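ホーム > コミュニティ > ラボオートメーション > シミュレーション・検証
新着 未解決 タグ一覧 検索 ログイン
カテゴリ:運用ルール/ロボットセル/プレート搬送

シミュレーション合格後、実機へ移す際の基準について

Samira Sayegh

プレート搬送セルの運用手順書を作成中です。配置と動作はシミュレーション上で組んであり、作業管理はMajali、動作記述はEtiaで行っています。搬送シーケンスを100回連続で実行し、干渉検出がゼロなら実機移行可、という案を出したところ、社内で「回数だけでは基準にならない」と指摘されました。 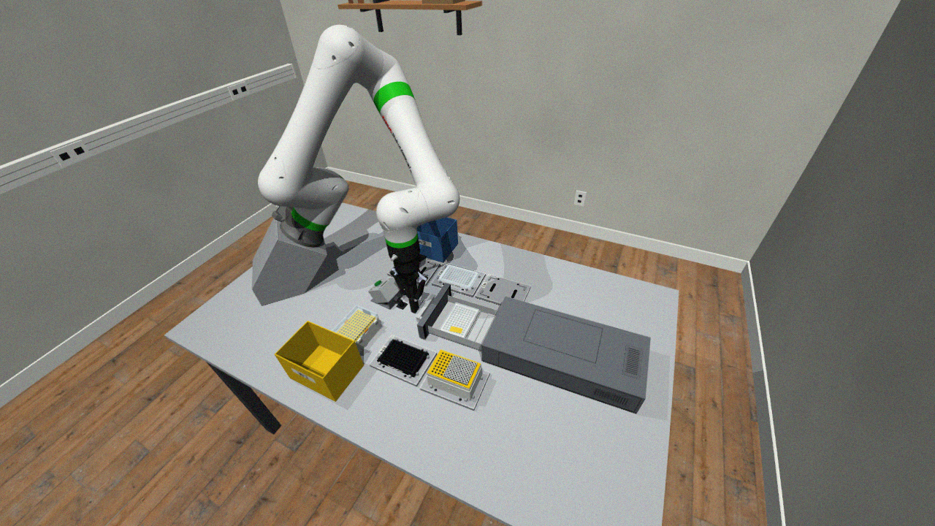 対象はアーム1台分の動作で、装置のトレイへの出し入れと、ビンへの廃棄を含みます。確認したいのは次の点です。

・把持位置のばらつきを合格条件に含めるべきか
・機器配置を変更した場合、試験は最初からやり直しか
・リスクアセスメントにシミュレーション結果を添付してよいか

ISO 10218は手元にありますが、シミュレーションの扱いをどう読めばよいか判断できていません。

Iolanda Bragança

順に書きます。

回数について。同一条件での100回は、同じ軌道を100回再生しただけになりがちです。プレート位置と角度を公差内で振った条件を20通り用意し、各条件で実行してください。公差の値は治具の図面から取ります。

配置変更について。当方の手順書では変更を3区分にしています。

区分1:ラベル、表示色など形状に影響しないもの。記録のみ。
区分2:プレートホルダーやビンの移動、交換。該当する経路を再試験。
区分3:装置、アーム、グリッパーの変更。全数再試験およびリスクアセスメントの見直し。

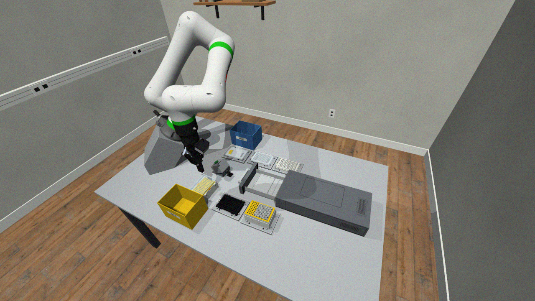

図:プレートホルダーとビンを含むセル配置(シミュレーション)

区分2で漏れやすいのは退避経路です。搬送先だけを再試験し、エラー復帰時の経路を見ていない例が多くあります。復帰経路も同じ版番号で管理してください。

添付について。参考資料としては可。ただし保護方策の妥当性確認の代わりにはなりません。非常停止、停止距離、把持力は実機での測定値が必要です。添付する場合は、モデルの版、物理パラメータ、衝突判定の余裕量を併記します。余裕量の記載がない「干渉なし」は、レビューで差し戻しています。

アームを2台置く構成では、共有領域の排他制御を別項目に立てます。
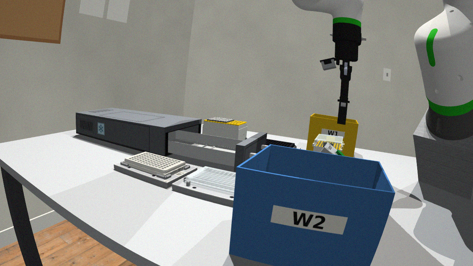

排他の単位はビンやトレイごとに定義し、領域の解放は退避完了の信号を条件とします。タイマーによる解放は不可としてください。ビンの識別名は、手順書、プログラム、現物ラベルの3か所で一致させます。

Cillari

上の回答でだいたい足りていると思います。うちは実機移行後、最初の4時間は低速で有人監視にしています。規格の要求ではなく社内ルールです。Ikhamのテンプレートに変更区分の欄があるので、手順書の様式はそれを流用すると早いです。

Samira Sayegh

ありがとうございます。区分表を取り込み、条件を振る試験に改めます。復帰経路は版管理の対象外でしたので、追加して7月の改訂に含めます。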